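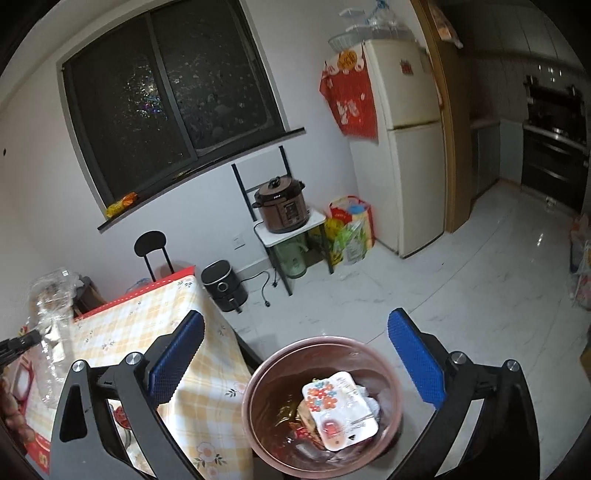
How does a robot learn to throw away trash?

A robot has no idea what a trash bin is for. Somebody has to show it.

One way is to hold a gripper in your own hand. It has two fingers with textured blue pads, and a camera that records what the fingers are near. You squeeze, pick up a food tray, carry it to the bin and let go. Then you do it again. At Brorkstead, Bongani Joubert did it 544 times in 27 kitchens and living rooms.

Another way is remote control. You sit at a desk and steer the robot's arm – slower, but the robot makes every move itself.

A computer studies all the recordings and looks for what stays the same. Bins can be round or square, full or empty. The tray still has to end up inside.

Try it at home: pick up a wrapper with kitchen tongs and drop it in the bin.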